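3. Evaluation of the Brirneo hand-held gripper kit

3.1 Kit and terms of supply

The Brirneo kit is sold by Claston as a complete package for recording manipulation tasks in private homes. Each kit contains two hand-held grippers with camera mounts, a charging dock and a license for the Barkik upload service. The operator works the fingers by hand, and the recorded motion is later used to train a robot arm fitted with the same fingers. Claston offers the kit on a monthly lease. Our lease began in January and covered 2,000 recorded episodes, after which each further episode is billed separately.

We reviewed the kit from the point of view of a small laboratory with no mechanical workshop. Three questions guided the review: how quickly a new operator becomes productive, how well the fingers cope with small household goods, and how much of the recorded material passes the quality check built into Barkik.

3.2 Sorting task

The sorting task was chosen as the most demanding of the four tasks in the Matar protocol. Operators work at a bed or table in their own home and handle hair accessories, jewelry and small packets in a shallow box. Soft bedding was permitted. A yielding surface changes the height at which the fingers meet an object, and the supplier's own guidelines list this condition as supported. Figure 4 shows the working area from the camera of one gripper, with the two padded fingers above a patterned blanket and the box of accessories beyond them.

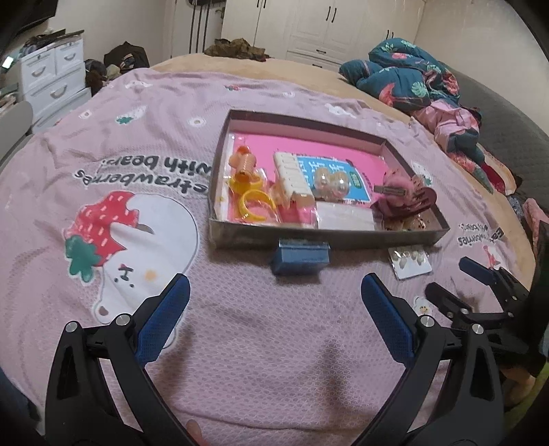

Figure 4. Sorting task on a bed, gripper camera view. The box holds hair claw clips, two transparent balls and a light blue printed card, among other items. A second gripper is visible at right.

3.3 Observations on handling

Claw clips were the easiest class for our operators – the ridges gave the pads a clear edge to hold. Clear plastic packaging was harder. Wrapped items tended to slide when gripped near a loose corner, and Noura Najjar, who trained the operators, advised them to approach such items from the long side. Flat cards lying against the floor of a box were often abandoned after a first attempt.

The pads wore evenly and can be replaced without tools. The lease includes one spare set, and we consider this too few for a laboratory that intends to use the full 2,000 episodes. Dima Nassar raised the matter with Claston, and a second set was supplied at no charge on 21 October 2022.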